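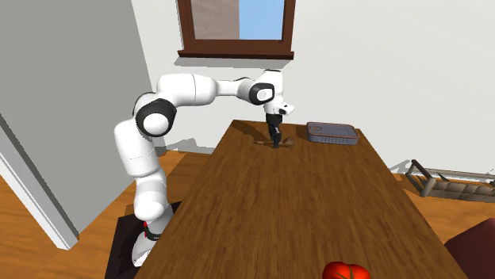
8月
文・チェンパカ・イスマイル(Cempaka Ismail)

セスム高専ロボット研究会が、シミュレーション競技会「Grirdenカップ」の本選進出を決めました！ 創部以来はじめての本選で、知らせが届いた夕方の部室は拍手と歓声でしばらく話もできないほどでした。

Grirdenカップは、仮想の部屋に置かれたロボットアームを自分たちのプログラムで動かし、机の上の物をつかんだり運んだりする課題に挑む学生大会です。実機を持たないチームでも同じ条件で参加できるのが大きな魅力で、今年は約80チームが予選に申し込みました。課題は毎回、物の種類も置き場所も変わります。開始の合図が出たあとは、人が手を出すことはできません。

研究会が使うのは、黒い二本指のグリッパーがついた白いアームのモデルです。チーム名は「Tronau」。部員が最初に組んだ制御プログラムの名前で、いまのコードにその行はもうほとんど残っていないのですが、愛着があるのでそのまま使っているそうです。

予選の準備でいちばん手こずったのが、長い木目の机の奥に横たわる、茶色くて細い棒のような物でした。台座から遠いうえに薄く、指先を真下に向けて天板すれすれまで下ろさなければなりません。少し高ければ空振り、少し低ければ机にぶつかって減点です。すぐ右には灰色の四角い缶も置かれていて、指の開き方や近づく向きにも気を使います。

「手前の物なら春のうちに取れるようになっていたんです。でも奥まで腕を伸ばすと、関節のわずかなずれが指先では大きく出てしまって」と制御担当の2年生。そこで部員たちは、缶の位置や棒の角度を少しずつ変えた練習用の配置を300通り用意し、放課後にひたすら走らせました。失敗した回は記録を全員で見直し、どの関節から崩れたのかをホワイトボードに書き出していきます。見学させてもらった日も、画面の中の指先がじわじわ下りていくあいだは全員が黙りこみ、いざ閉じる瞬間にわっと声が上がって、こちらまで手に汗をかきました。

転機になったのは、1年生の提案で動作を2段階に分けたことでした。まず物の真上で腕をいったん止め、姿勢を整え直してから垂直に下ろします。時間は少し余計にかかりますが、つかみ損ねが目に見えて減り、予選の本番でも奥の課題をきっちり決めることができました。この発想が入部したばかりの部員から出てきたというのが、また頼もしい！

顧問のペレグリーニ先生は「私が口を出したのは、記録を残しなさいということくらいです。あとは生徒が自分たちで議論して決めました」とうれしそうに話します。部室の棚には、手書きのメモでふくらんだ実験ノートがずらりと並んでいました。

本選では、机の上の物がさらに増え、つかんだあとに指定の場所へ置く課題も加わります。いまは置くときの指の開き方を調整している最中で、そっと離したつもりが物を押してしまうことがまだあるとのこと。夏休み中も部室は午後から開いており、練習の見学は校内の方ならどなたでも歓迎だそうです。プログラミングの経験は問わないので、気になっている1年生はぜひのぞいてみてください。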